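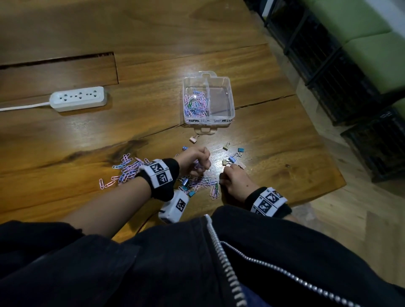

Trumside Paper Conservation Workshop
Notebook, Sat 17 October
Subject: Deacidification trial, Orkville parish ledgers

Purpose of the session

To compare two dilutions of the calcium hydroxide bath on discarded leaves from the Orkville ledgers before any bound volume is treated. The leaves are machine-made rag and wood pulp, ruled in blue, with entries in iron gall ink. Several show haloing around the heavier pen strokes.

Preparation

Stock solution was drawn from the carboy mixed on Thursday and filtered twice. Bath A was made up at full strength, 2,000 ml. Bath B was made up with equal parts stock and deionized water, also 2,000 ml. Both trays were covered until use. Spot tests for ink solubility were carried out on every leaf; the red marginal numerals on leaf 4 bled at once in water and the leaf was withdrawn.

Surface pH before treatment was between 4.3 and 4.7, lowest at the fore-edge. The Nondine meter was calibrated at the start and again after the midday break. It had drifted slightly low and the earlier readings have been corrected in pencil in the results sheet.

Treatment

Leaves were supported on polyester web and immersed for 30 minutes, then lifted and drained on the slope. Bath A produced a faint white bloom on two leaves, most noticeable along the old fold. Bath B left no bloom. Both baths took on a pale yellow color, Bath A more strongly.

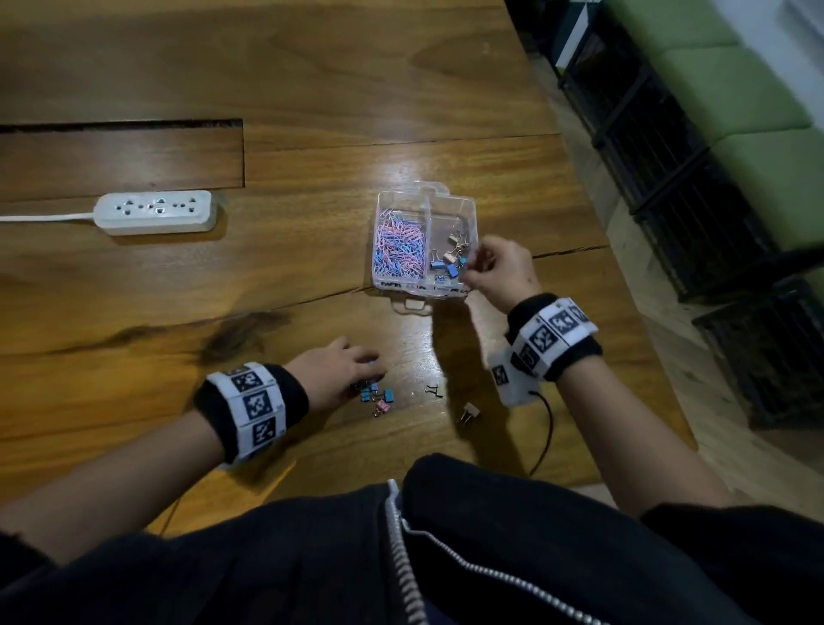
Office clips and divided box, wooden table.

Drying and pressing

Leaves were interleaved with blotter and placed under light weight. The blotters are to be changed on Monday morning and the weight increased at that time. The Mahmoud press is not to be used for this batch — the lower platen is still marking soft papers and awaits resurfacing.

Observations

1. The blue ruling was stable in both baths. No offset was seen on the blotters.

2. Haloing was unchanged by eye. Photographs under ultraviolet will be taken once the leaves are fully dry.

3. Leaf 6 tore at the gutter on lifting. The web had been cut too short to carry the full width. Webs for the next session should extend well past the leaf on all sides.

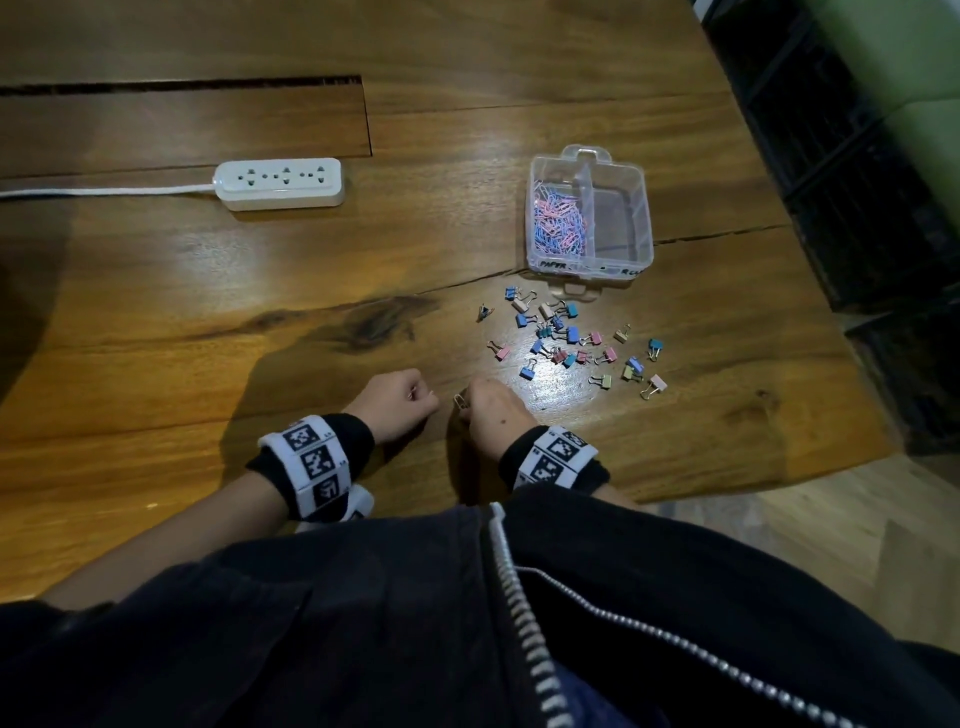
4. Bloom on the Bath A leaves brushed off partly with a soft hake. Residue remains in the fold and should be examined under magnification.

Outstanding

Final pH readings to be taken after one week under weight. If Bath B holds above 7.5, it will be proposed for the first ledger, with disbinding to begin in December. Blotter stock is low and an order for 1,000 sheets has been entered in the supplies book.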